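Does the Vunetti Bin Picking Kit Do What It Says? An Evaluation for a Small Workshop

Project report, Automation and Production module
Submitted 23 Aug 2024

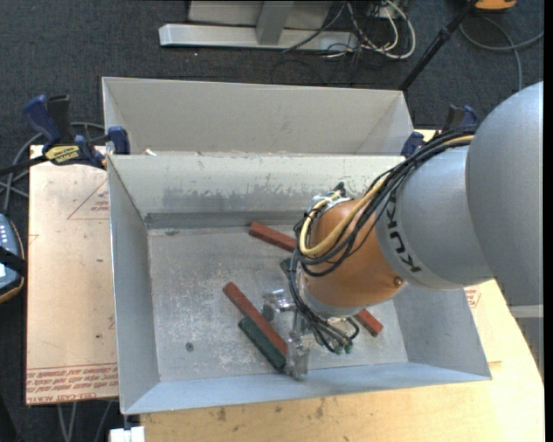

1. Why this project

Vunetti sells its bin picking kit as something a small firm can fit to an arm it already owns and have running "before lunch". The kit is a licence, a depth sensor, a mounting bracket and a setup guide. The licence costs 3,000 euros a year, and the first year has to be paid in full before the software will unlock. Our department was thinking of recommending it to Oltedmont, a joinery supplier that takes students on placement and wants to stop sorting offcuts by hand. I was asked to find out whether the recommendation would be a sound one.

I should say at the start that I did not expect much. I had read the brochure twice and could not find a success rate in it anywhere. A company that knows its success rate usually prints it.

2. What the brochure claims

The claims that matter to a buyer are these. Setup needs no programming. The software handles "any rigid part" in "any container". It recovers from a failed pick without a person stepping in. It does not need special lighting.

Those are wide promises. "Any container" is the one I found hardest to believe, as a gripper needs space for its fingers as well as for the part, and the sides of a container take that space away. The guide does admit on page 8 that parts near a wall "may benefit from manual repositioning". In plain words, somebody has to reach in and move them. This sentence does not appear in the brochure.

3. How I tested it

The work was done on the department's KUKA arm with a metal gripper, picking red and green blocks out of a grey sheet-metal bin with sloped sides. A second bin stands directly behind the first, and bar clamps hold the pair. I chose blocks as they are the easiest thing I could reasonably give the kit. They are rigid, they have flat faces and they come in strong colours. If the kit had trouble with these, I saw little point in moving on to offcuts with bark on them.

I ran 500 pick attempts over two weeks. An attempt counted as a success if the block left the bin and was released in the right place. It counted as a failure if the gripper closed on nothing, if the block was dropped, or if the software stopped and asked for help. I decided these rules before the first run and kept to them, although Vunetti's own guide leaves dropped parts out of its count when they fall back into the bin. I cannot see why. A dropped part is still a part that has not been sorted.

4. Setup

Setup took 2 full days. Most of the first went on calibration, which has to be started again from the beginning if one step fails. The guide says to "ensure a good fit" between sensor and bracket and does not say what a good fit is.

The "no programming" claim is true in a narrow sense. I wrote no code. I did have to edit a settings file by hand, in a text editor, where a missing comma stopped the whole program from opening. A joiner at Oltedmont would find this no easier than programming.

Cables were a nuisance as well. The guide shows a tidy arm with one lead running to a box. The arm I worked with carries a thick bundle of black cables and a pale yellow one, and the kit's software knows nothing about them. It plans for the arm and the gripper only. I ended up setting a safety margin by hand, which made the robot refuse some picks it could have managed.

5. Results

Blocks lying on their own in the middle of the floor were picked well. I had no complaint about speed either, and the motion was smooth enough that I stopped hovering over the stop button after a while.

Two cases went badly. The first was a block lying directly against another one, side by side. The software often took the pair for a single wide part and opened the fingers too far, or tried to put a finger where there was no gap. The second was any block close to a wall. Here the kit tended to go round in a loop, planning and rejecting the same pick until it gave up.

Recovery was the weakest part. After a failed pick the kit tries again from the same angle. Sometimes the failed attempt had nudged the block into a better position and the second one worked, which I suspect is what the brochure means by recovery.

The lighting claim held up better than I expected. I tried with the blinds open and closed and saw little difference.

6. Other options

Witkowska offers a simpler product with no annual fee, but it needs parts to be spread on a flat tray first. For a firm that already tips its offcuts on to a bench, this may be no great loss. Nelen rents a complete cell by the month. I could not get a price from them without agreeing to a sales visit, so I have left them out of the comparison.

7. Limits of this report

I tested one kit on one arm. My blocks are cleaner and more regular than anything Oltedmont would use, so my results probably flatter the kit. I also had a technician nearby who knew the arm, and a small firm would not.

8. Recommendation

I would not recommend that Oltedmont buy the kit at present. They should ask Vunetti for a trial in September using their own offcuts in their own bins, with dropped parts counted as failures, and they should ask for it in writing that the licence fee is returned if the trial falls short. If Vunetti will not agree to this, the tray system is worth a visit.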